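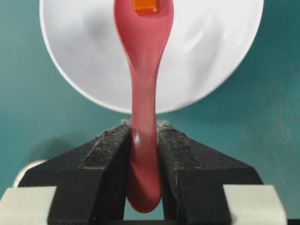 Pink spoon with one amber piece in the bowl.

Thursday, props and scenic shop, Cernbridge Playhouse

Good day! Best one of the build so far, and I want it all down before I forget the order of things.

Musden's candy store set finally has its window. Lorena Rivadeneira came in at eight with the revised drawing, and the big change is that the display wall now swings downstage on the song instead of tracking in from the left. I was nervous about the weight. We hung it on the new pivot with the dummy shelves on and it moved with one hand. One hand! I pushed it back and forth like a kid with a garden gate until Lorena told me to go do something useful.

Light test on the shelf dressing after lunch. We tried the amber gel scraps glued in layers against the cast resin, both backlit at show level. Resin wins from the house, easily. Gel looks terrific up close and then goes brown by row F. The resin holds its color all the way to the back of the balcony (I ran up to check, twice, and my knees know it). Lorena wants a touch more red in the next pour so it doesn't fight the yellow in the wallpaper. I think she's right, but I'd like to see one batch at half the dye she wrote down before we commit.

Pour notes for whoever is on tomorrow:
Batch 3 is the keeper. 500 g total, dye card is taped inside the cabinet door.
Batch 4 stayed tacky on the underside. I think I rushed the mixing. Leave it on the rack and don't sand it.
The long silicone mold has a tear at one corner. Still usable if you tape it from outside.

Count for the wall is 942 pieces if we fill every jar. I had 900 in the budget, then the top row got added back in at the production meeting. Fine by me, the top row is the one the balcony sees. Jars get a false cardboard core so we're only dressing the outside.

Kekwood called about the rental costumes. The bonbon chorus skirts are wider than the sketch, so the gap between the counter and the pivot needs another look with real actors in real skirts. I've marked the swing on the floor in green tape. Please don't pull it up, even if it's peeling.

Sat in on the end of the afternoon run. They did the counter number with rehearsal props and Benítez has the kids tapping the jars in rhythm now, which is a wonderful idea and a total surprise to me. It sounds great. It also means the front row of jars has to be plastic, and the lids have to be glued. Swapping those first thing. I'd love to try a little felt under two of them to get a lower note, if stage management will let me steal ten minutes at the break.

Paint order went in, number 2744. Asked for the satin this time.

Still open: hinge cover, second coat on the awning, handle for the cash drawer, what to do with the old track. Lorena thinks the track could carry the moon in April's show. Measure it before it goes up to the loft.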